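Niven Tabletop Chores
Data card and README, release 3

Maintainers: Keir Urquhart, Ayuba Darko
Project: Irkano
Status: stable, accepting corrections

Summary

Niven Tabletop Chores is a set of simulated manipulation episodes for testing whether a single robot arm, given a short written instruction, can carry out small pieces of household and light shop-floor work on a flat surface. The tasks are the dull part of larger chores: clear one side of a table, put items of the same color together, move a block next to a box, push a flat piece away from an edge. A person does any of them in a few seconds without planning.

The set was built to answer a narrow question. Given a policy that scores well on its own training tasks, how much of that survives when the wording, the layout or the order of steps changes? For the policies we have run, the answer is less than half. Details are under Baseline results.

Contents

1159 episodes in total, split as follows:

train: 904
validation: 55
test: 200

Each episode contains rendered color views, joint positions, gripper state, the instruction text, a step-level success flag and an episode-level success flag. Episodes are stored one per folder. The index file at the top level lists folder name, task family, split and instruction.

Episodes are capped at 800 control steps. An episode that reaches the cap is kept and marked as timed out. Earlier releases dropped these, which made the task families look easier than they are.

Task families

clear: move all loose items out of a named region
group: bring items of one color or one type together
place: put a named item next to, on or left/right of another
push: slide a flat item to a target without lifting it
sequence: two or three of the above, in a stated order

Instructions were written by hand and then reworded by a second writer who had not seen the layouts. Both versions are included. The field "instruction_alt" holds the rewording. Use it for testing only; training on it removes the point of having it.

Collection

Train and validation episodes come from teleoperation inside the simulator, using the Flesteck control bridge. Test layouts were generated by the Jirkia sampler and then checked by Darko for reachability. Layouts where the arm could not reach the target without passing through itself were thrown out and resampled.

Lighting direction and object pose vary per episode. Friction is sampled per object and logged in "physics.json". The random seed is logged as well, but replay is only exact on the same simulator build - see Known issues.

Baseline results

Success on the 200 test episodes, episode-level flag, original instructions:

clear: moderate; most failures are items left just inside the region
group: moderate; the final item is often nudged out of place
place: best of the five
push: poor on thin items
sequence: poor; the second step is frequently skipped

With the reworded instructions every family drops, and sequence drops the most. We publish per-episode logs in place of a single headline score, as an average over these families hides the parts that matter to anyone deciding whether to put an arm on a real bench.

Our own reading is that chores of this kind are not ready to be handed over. A policy that places a block correctly most of the time is useful in a cell where someone resets the failures. It is not useful in a kitchen, where one item on the floor costs more time than the whole task saved.

Scene layout and difficulty

Layouts mix flat pieces with small blocks, narrow bars and taller boxes on a single gray tabletop. Colors repeat across shapes on purpose, so "the yellow one" is often not enough to identify a target and the instruction has to name a shape or a position as well.
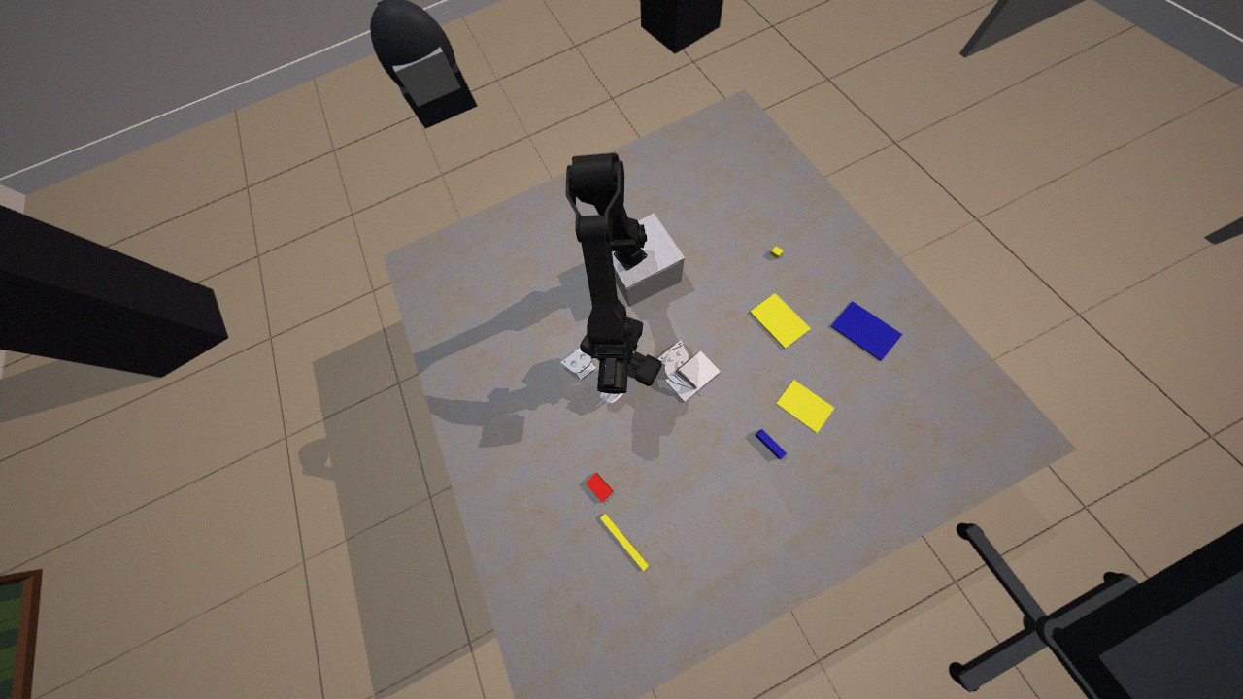 Thin objects account for a large share of failures. A flat rectangle lying on the surface gives a gripper little to close on, and policies trained mostly on blocks tend to descend, miss and carry on as if holding something. The step-level flag catches this; the policy usually does not.

Shadows are the second source of trouble. The arm throws long ones over the work surface, and two of our baselines slowed down or stopped when a shadow edge crossed the target. Turning shadows off in the renderer raised their scores, but we left them on in all splits. A ceiling light at home will not be turned off for the robot's benefit.

Known issues

1. Replay drifts after long contact, mainly in push episodes.
2. Some "left of" instructions are ambiguous when the table is rotated relative to the view. The index has a column "frame_ref" that says which reference was used for scoring.
3. The success check for group uses center distance and is too strict for long bars. A fix is planned.
4. Joint velocity is missing from validation episodes recorded before May. It can be rebuilt from positions.

Out of scope

No liquids, cloth, food, tools with blades, or people near the arm. Results here say nothing about safety around a person. Do not cite them for that purpose.

Corrections

Send the folder name, the field that looks wrong and the value you expected. Urquhart handles labels and instructions, Darko handles physics and layouts. Corrected episodes keep their folder name and get a line in the changelog.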